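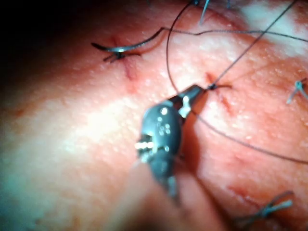
Needle and Thread, Part 2 — Handling Inside a Small Space

Course notes, Rillorton Surgical Skills, April 2019
Mojtaba Babaei (lecture), Da-eun Yook (bench hour)
Room 326. Bring these to the bench hour, we will not reprint.

Carried over from last time

We ran out of time on needle shapes so very fast. Three parts. Point, body, swage. The swage is the end where the thread goes into the metal. Point and swage are both off limits for the jaws. Grab the point and you dull it or bend it. Grab the swage and the needle can snap there, or the thread comes off and now you have a loose needle and no leash on it.

Half circle for tight spots, 3/8 circle for skin and anything with room to swing your wrist. Somebody asked about straight needles — not in this course.

Taper point pushes tissue apart. Cutting point cuts it. Bowel, vessel, soft stuff: taper. Skin: cutting or reverse cutting. This will be on the written sheet.

Where to hold it

Hold between half and two thirds of the way back from the point. Closer to the swage end for soft tissue where you want reach, closer to the middle for tough tissue where you want control. Use the ends of the jaws. If the needle sits deep in the jaws you lose the feel of it and the curve gets flattened over time.

Square to the jaws to begin with. Then learn to tilt on purpose. Most people on the first day are tilting by accident, and then they wonder why the bite comes out crooked. Look at the needle before every bite. Takes a second.

Wobble test: touch the point very lightly to the surface. If the needle spins in the jaws you don't have it, you are just near it. Let go and regrip.

Picking up a parked needle

Whole section added after July, when the bench hour was mostly people chasing needles.

Parking means laying the needle down flat on the surface where you can see all of it, while the jaws do something else — usually pulling thread. Park it where there is light. Don't park it in a fold or in the shadow of your own tool. Don't let go of it in the air and hope.

To pick up again:

1. Find the swage end by eye. Follow the thread to it if you have to.
2. Take the thread a short way back from the swage with the helping hand. Lift a little. The needle hangs and swings.
3. Let it turn until the curve faces the way you want. Small tugs on the thread turn it.
4. Touch the needle to the surface to stop the swing.
5. Come in with the driver, grip, wobble test.

Do not grab and regrip and grab and regrip. Each try scratches the needle and your patience. If it goes wrong twice, lay it flat and start from step 1. Kamran Tehrani's way is to skip step 3 and turn the needle against the tissue. He has been doing it for years and you have not.

The bite

Go in at 90 degrees to the surface. Everyone comes in too flat. A flat start gives you a shallow bite which tears.

Then follow the curve. The needle is part of a circle so the hand has to turn through part of a circle. Pushing straight forward drags the body sideways through the hole and makes the hole bigger. You will see the tissue bunch up ahead of the needle when you do this. Stop, back off a hair, turn.

How far from the edge? Same distance out as in. Same depth both sides. Uneven depth gives you a step at the edge and a step does not close well. For the practice pads we use equal spacing, and mark the line with a pen first if your eye is not in yet. No shame in the pen.

Tissue moves. Obvious, but people plan the bite on the surface as it sits and then the surface slides out from under. The other hand steadies it, next to the entry point, gently. Holding down is enough, no pinching. Pinched tissue goes pale, and tissue that has been crushed heals badly.

Two tools, one spot

This is the part people find hard so slow down here. In a small space both tools end up at the same place, and the view only shows you so much. The near one always looks huge and hides what is behind it. The far one looks small and fine and you forget it has a shaft attached that also takes up room.

Some rules we use at the bench:

Come in from different sides. If both shafts lie along the same line, they will knock.

One moves, one waits. The waiting one stays open or closed, whichever, but still.

Keep the tips in view. Always. If you can't see a tip don't move it.

Jaws spread before you arrive, not once you're already touching. Opening next to tissue pushes on it with the outside of the jaw, and you won't feel that as much as you think

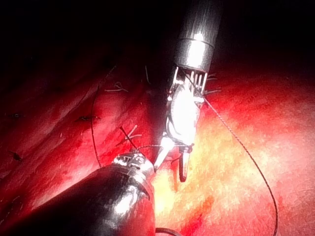

and it's the reason we drill the handoff with nothing in the jaws first. Tip to tip, open, close, away. Ten minutes of that before anyone gets a needle. Boring. Do it anyway, So-yul Shin will be walking around watching and she does notice.

When you add the needle: the receiving jaws take it before the giving jaws let go. There should be a moment when both have it. Don't pull during that moment. Two tools pulling on one needle bends the needle, every time.

Taking the needle out the far side

Once the point shows, wait till enough of it is out to hold behind the point. Grabbing the very tip is the most common fault on the mark sheets from last year (Ga-eun Oh went through them for us, thank you). If not enough is showing, push from behind a bit more, then let go and regrip further back on the body and push again. Don't yank.

Then out along the curve, same as going in. Same circle. Keep turning.

Thread

Pull through in the line of the exit hole. Pull sideways and the thread saws. In soft tissue you can cut a slot with it and not notice until the light changes.

Metal jaws and thread: the jaws can hurt it. A crushed spot is a weak spot, mostly with the thin single-strand kinds. So hold it close to the end you are going to trim off, or hold it where the knot won't be. Sometimes you have no choice and you hold it right where it comes out of the tissue. Fine. Light grip then, no twist, and don't tie on that section.

Pull in short lengths. Hand over hand, like rope. Long sweeping pulls take the tool out of view and out of view is how you bump things. Stop with a short tail left. Too short and it slips back through, and you'll be doing the bite over. Too long and it's in every loop you make.

Memory: some thread keeps the shape of the packet. You get waves and coils. Run it straight gently before you start. With braided thread this is less trouble but it drags more going through.

Knots, short version, full version is Part 3. First throw doubled, second throw single the opposite way, third throw single opposite again. Lay them flat. If the first throw loosens when you go for the second then you were pulling up on the ends, keep them low and level.

Light and glare

Wet tissue shines. You get a bright patch where you can't see texture at all, and then a dark corner where the light runs out, and you have one good band in between. Work in the good band. If the needle goes into the bright patch it vanishes, silver on white. Turn the light or move the view before you take the bite. Not halfway through.

Your own tool throws a shadow too. It falls on the side away from the light, so look at which side that is before you pick your entry side. The shadow is useful for depth, by the way: tip and shadow of tip come together as you get close to the surface. Da-eun will show this.

Backing up the bite

Last bit, we got here with five minutes left. When the needle goes in near another tool, the second tool can hold the tissue just short of the entry so it doesn't slide away. Close but not under. If the point comes down on metal it's dull, throw it out and take a new one, even if it looks ok. You can't see a dull point from where you are standing but you'll feel it drag on the next bite.

Toothed jaws grip well and mark tissue well. Rest the side of them on the surface if all you want is steadying. Save the teeth for thread ends and for tissue that is coming out anyway. 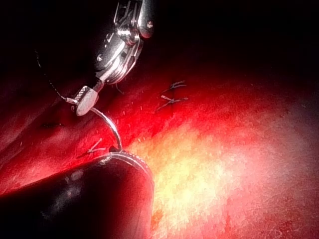

Bench hour, what to do

Pads are from Protdale, the softer ones this time. Needles from Lerach. One pad per pair, share.

Empty handoff drill, ten minutes, swap.
Park and pick up. Left side then right side. Keep going until you stop thinking about it.
Single bites along the pen line, no knots. Pull thread all the way through each time.
Single bites with the helping tool close to the entry point.
Needles back in the counter box before you leave the bench. All of them. Nobody leaves Room 326 with the count open.

Common faults from last year's sheets

Held at the point on exit.
Entry too flat.
Pushed straight, didn't turn.
Tail pulled through.
Tip out of view while the other hand was busy.
Thread grabbed in the middle and then tied on that spot.
Regripping over and over with no reset.

For next time

Read the knot chapter, skip the bit on clips. Practice at home on a folded washcloth with the training thread, it's a decent stand-in for drag if not for softness. The clip library has up to 2,000 short videos and you do not need them all, look for the ones tagged "pickup" and "exit". Questions to Mojtaba, bench time swaps to So-yul. Written sheet covers Parts 1 and 2, needle parts, holding, entry angle, thread handeling. Bring a pen.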